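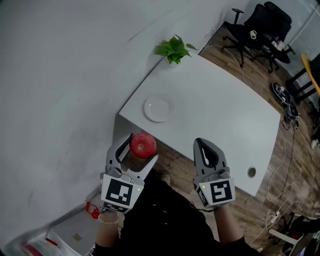

Porting Pan to the Truvska Tablet: My Term Project Report

So the plan was to take Pan, the lightweight Android build our class works from, and get it booting on an old Truvska tablet I had in a drawer. The stock system on that thing quit getting updates ages ago and it could barely open a browser tab. I started in March with zero kernel experience (I had flashed a phone before, that's it!) and figured the hard part would be the camera. Nope. It was the touchscreen driver.

The first build took forever and spat out 3,834 warnings, which I scrolled through like a fool before Sheila Rowbotham, my advisor, told me to just look for the errors. There were eight. Most came from a missing vendor folder, and I fixed those in one evening by pulling the files off the stock system with Manis, a little extraction script from the class server.

Touch was another story. The tablet booted fine, the logo spun, and then I could tap all I liked and get nothing. I ended up borrowing the input config from the Allell port and changing the screen size values by hand, and on the next flash the lock screen finally slid open. I may have yelled. 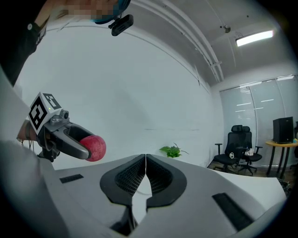
Apple held in the gripper fingers.

What works now: Wi-Fi, sound, touch, the SD card and screen rotation. Bluetooth connects but drops after a while, and the camera app still closes itself as soon as you open it. Free memory after a clean boot went from 400 MB to 500 MB, so I'm pretty happy with that part.

If I keep going next term I want to sort out Bluetooth first, then move to a newer kernel. My build notes and the device tree are in the class folder, last updated 20th December.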